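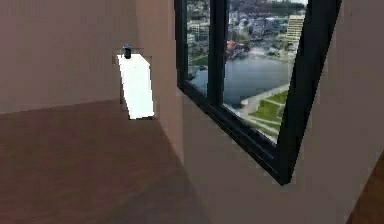
The trouble at Dritar began with a speed limit, and when I sat down with the engineer who looks after the company's simulated home, she was still a little cross about it. The home robot's software, Trakent, is supposed to slow down near furniture and people, and it practices that in rendered rooms. Some are very plain, like the one with a brown floor and a big black-framed window looking out over water and a city. "I'm fond of that view," she told me, laughing. "I stared at it for most of a November."
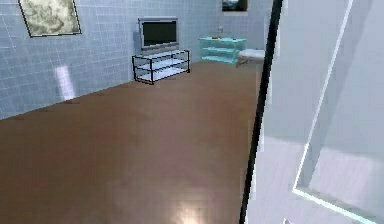

**By Lorena Domínguez, staff writer**

What she was staring at was a log. In a batch of 500 runs, the slowdown had failed in 14, and the robot model went past furniture at full speed. "My stomach dropped," she said. "No real machine was moving, thank goodness, but that same code was due to go to our test site in Ocampo the next week."

She called off the delivery that afternoon - a hard phone call, she admits - and went hunting. The culprit was a timer. When the software changed tasks, it threw away its last safe speed and fell back on the top one. "So now it falls back on zero. It stops and waits, like a polite guest!" 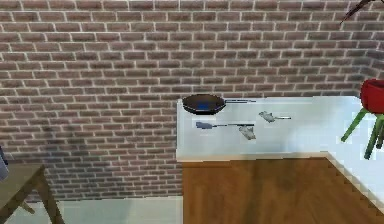

*Dritar's simulated kitchen, with a frying pan and a blue-headed spatula on the counter.*

The fix has since been through 1,000 runs without a miss, but she wants another 200 with tasks switched midway before Ocampo gets anything.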